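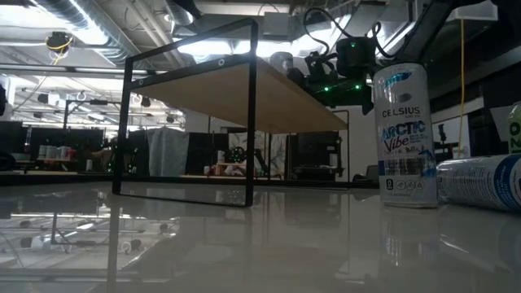
Jukenon, May

Progress report to the Ceser Small Works Fund
Project: Zemix counter riser for shared drinks
Prepared by Halfdan Hallgrímsson

Your reporting form asks for "major developments since the last period." The shelf stands up. I mention it first, as anyone who read my previous report will remember that this was in some doubt.

For new readers at the Fund, the Zemix riser is a short raised shelf for the kind of counter where people at work leave their drinks. It has one board on black metal frames, and it makes two levels where there used to be one. Cans go on top, other things go underneath, and the person looking for a canned drink at three in the afternoon can find it without moving a box of crackers and somebody's lunch. That is the entire ambition. The application said it at greater length.

Where the work stands

The current version is the light wooden board with the thin black frames and the crossbar along the near edge, fixed with round screws. We settled on it after a spring of arguing about legs. The earlier legs were solid side panels, which looked handsome and hid everything stored between them, so that people at two of the trial sites went out and bought coffee they already owned. With open frames you can see what is under there from almost anywhere in the room. You can also see how long it has been there, and one site has asked whether we could bring the panels back.

The frame upright rises a little past the board. In the drawings this was a mistake, and I sent them back to be corrected. Then the first person to try it slid a can sideways along the board, it stopped against the upright, and I asked for the drawings back again. I would like the Fund to regard this as design.

The screws have changed twice. The first type stood up too high and caught sleeves. The second sat nicely but could only be tightened with a tool that Jiang, the shop that cuts our boards, had and none of our sites did. The present ones take an ordinary screwdriver. If you have funded product development before, you will not be surprised to hear that the screws took longer than the shelf.

What we have learned about cans

The application promised a "storage solution for beverages of all common formats." I wrote that sentence before spending any real time with beverages. Our test stock is whatever the sites drink, so there is plenty of Celsius in it, Arctic Vibe included, along with slim cans and a few others in pinks and greens that I would not have chosen for myself.

Tall cans are easy to put down on an open counter and less easy to put down on a raised board. People misjudge the height. They reach as if the counter were still where it always was, and the base of the can meets the edge of the board. A few days of use cures most of them. Visitors are never cured, and every site has visitors.

The other lesson concerns cans that are lying down. I had assumed everyone would stand them up. Plenty of people don't; they set the shopping down, the cans go over, and there they stay until thirst intervenes. A can on its side takes up far more counter than the same can upright and has a mild wish to travel. On the glossy counters it gets its wish. On a cloth mat it mostly stays where it was dropped, so we now suggest a mat to any site with a shiny surface. A wrinkled one does as well as a smooth one, and I have stopped ironing ours.

We did look at adding a lip to the board for cans stored on their sides. The sample held them very well. It also made it impossible to slide an upright can on or off without lifting it, and the lip was a splendid place for crumbs. The sample now holds pencils in my office.

Setting out the board

A good part of this period went to the dull matter of how a board should be placed and filled. We worked through it with mixed cans, some upright and some on their sides, moving them up to the board and down again until we had opinions. Square to the wall is tidy and everyone approves of it. Set at an angle, though, the board gives you a corner to reach toward, and a can at the back is easier to get past the one in front. I expected the sites to hate the angle. A few of them did, and straightened the board each morning. The rest left it alone, perhaps out of politeness.

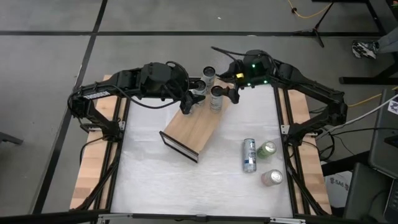 Three cans standing on the board, with three more lying on the mat.

A loose cluster turned out to be the arrangement people keep. We tried a straight row first, with a little printed card asking for labels to face forward. The cards lasted until lunch. What people do when left in peace is put one can at the back, another a bit to the left, another in front, and walk away satisfied. The board is easily deep enough for that, and I have taken the row out of the instruction sheet. The card has gone too. It was my best piece of writing on this project.

Comments from the sites

The riser has been on trial in 15 break rooms, and we have collected more than 200 comment slips. The form had a box for "other," and this was where everyone chose to write. Setting aside the remarks on the coffee, they fall into some clear groups.

People like having the space underneath. Tea bags, sugar, napkins and snack packets have moved in there with no instruction from us.

People would like it longer. They would also like it to take up less of the counter. I have passed both requests to Jiang, who replied with a drawing of a question mark.

Several slips say the board is "nice wood," and one asks where they can get one for home. I am recording this under market interest, as your form has a heading for it and I had nothing else to put there.

One slip says only "no." It was signed.

Money

The award was $2,537. Spending this period came to $778, nearly all of it on boards, frame parts and the two rounds of screws we no longer use. Mats were cheap. The cans were bought out of my own pocket and have been drunk by other people, and I make no claim for them. The rest of the award is committed to the next run of frames and to delivery, which I underestimated in the budget with real confidence. A line-by-line sheet goes to your office separately.

Problems and delays

The frames arrive flat and have to be put together on site. The instruction sheet shows the board going on last. It can be done the other way, and half the sites did it the other way, after which the crossbar will not line up and someone telephones me. I have redrawn step two with a large arrow. The arrow has its own critics, but the calls have thinned out.

There is also some light scratching where the feet are dragged over a glossy tabletop. Felt pads would fix it. Felt pads also raise one end if a pad is missing, and a pad is always missing. We are trying a rubber strip along the bar that joins the feet, and I will have something to say on that next time.

Last, the crossbar collects dust along its upper edge. I report this for completeness. It was raised at some length by one site, and I gave my word that the Fund would be told.

Next period

We plan to finish the rubber strip, fix the length of the board for good, and send out a corrected sheet with every riser. I would also like to test a taller frame with one of the sites that keeps its cereal on the counter, if they will have us back after the felt pads.

Your form asks whether the goals in the original application still hold. Mostly, yes. I would ask to change "beverages of all common formats" to "cans." Bottles fit too, but they make the whole thing look top-heavy, and one site manager has begun to stand in front of it when visitors come through. The amended wording is attached for signature, and I can come by the Fund's office with a riser any afternoon that suits you. Please have a screwdriver handy.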